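Does a church covenant have to be signed to be a member?
Posted in Church Life, July 2024

Our church in Prundstead is small, 50 people on a good morning. We have never had formal membership. If you came and kept coming, you belonged. In May the elders handed out a covenant, 2 pages, and asked every adult to sign it by the end of summer. Most of it is what you would expect -- meeting together, prayer, giving, settling disputes inside the church first. The part that bothers me is a line saying those who don't sign will be "regular attenders" and won't take part in decisions.

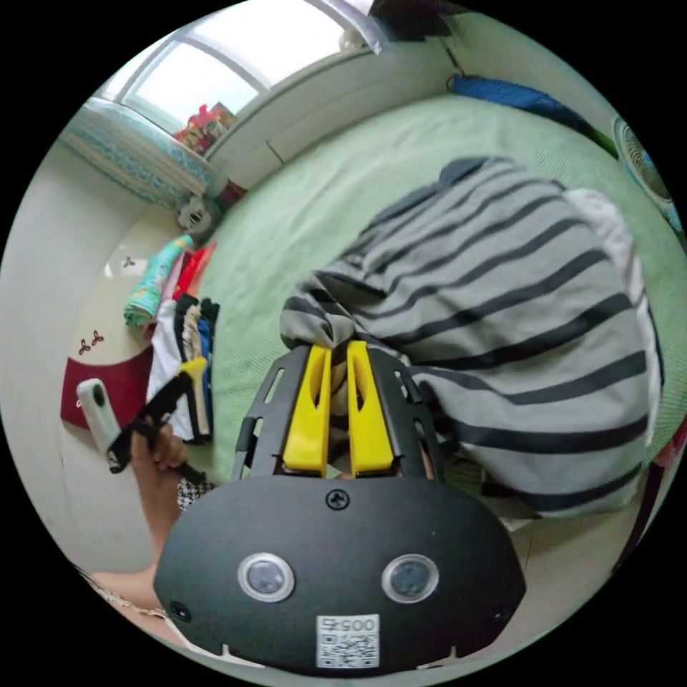 I have been there 20 years. I was baptized there and so were my children. I don't object to anything in the covenant itself. I object to being told that I am not a member of a body I thought I was already part of. My husband has signed and thinks I am making too much of it. Is there anything in Scripture that requires this? And if I don't sign, am I being stubborn?
-- Maritza Zapata

Chambi
No verse requires a signature, and I doubt your elders would claim one does. The case for membership is usually made from other places. Hebrews 13:17 tells believers to obey their leaders, who will give an account for them, so leaders need to know who they answer for. In 1 Corinthians 5 Paul tells the church to put a man out, and you can't be put out of something that has no inside. Acts 2:41 says that those who received the word were baptized and added, so somebody knew who they were.

None of that tells you how to keep the list. Some churches use a covenant, some use a vote, some go by baptism alone. I would ask your elders whether people who were baptized there and never left could be received as they are, with the covenant read aloud by everyone together. Our church at Vesstead did it that way and 16 of the older members who had held back stood up with the rest.
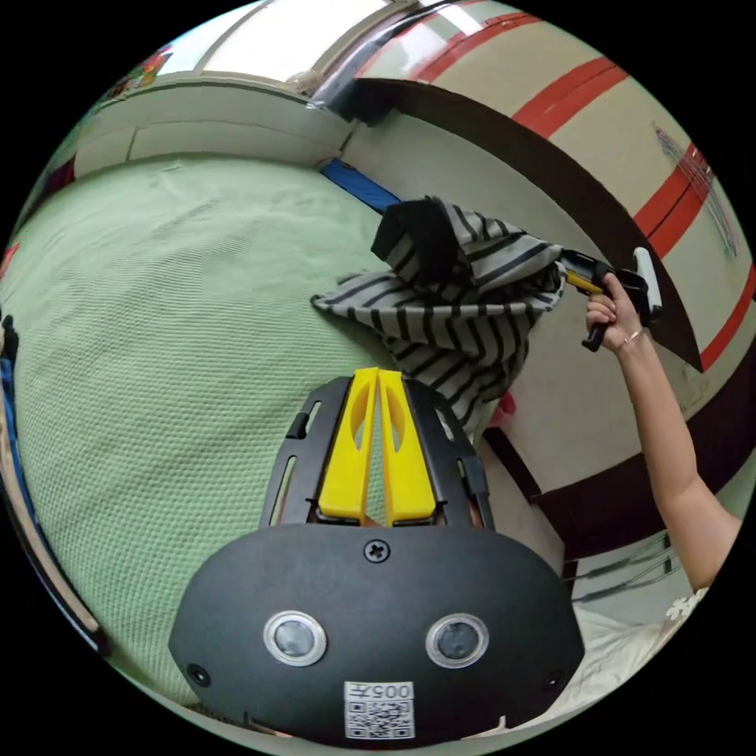 On being stubborn, only you can say, but your reason matters more than your signature. Paul's picture in 1 Corinthians 12 is a body, and the hand is a hand before anyone writes its name down. I teach the young teens and I have used all sorts of things to get that chapter across. A gripper with two yellow fingers standing side by side would do well enough: both fingers rise from the same black body, and neither would be of any use lying on a shelf by itself. The eye can't say to the hand that it has no need of it. That applies to the elders when they think about you, and it applies to you when you think about them. Go and talk to them before the deadline, and take your husband along. Matthew 18 is about sin between brothers, which this isn't, but going privately first is still the right order.

Sokivwood
Don't sign anything. Jesus said let your yes be yes. The early church had no paperwork and it turned the world upside down. Once they have your name on a paper they will want your bank details next. We left a church over this and have met in our home ever since.

Chambi
I would be careful with that. She said she agrees with what the covenant says, and she hasn't mentioned anyone asking for bank details. Matthew 5:37 is about oaths. Nehemiah's people put their names to a written agreement in chapters 9 and 10, if you want an example that goes the other way. It doesn't bind us, but it does show that signing is not wrong in itself.

Maritza Zapata
Thank you. I had not thought of asking to be received as we are. One of the elders has agreed to sit down with us both, and I will bring up reading it aloud together.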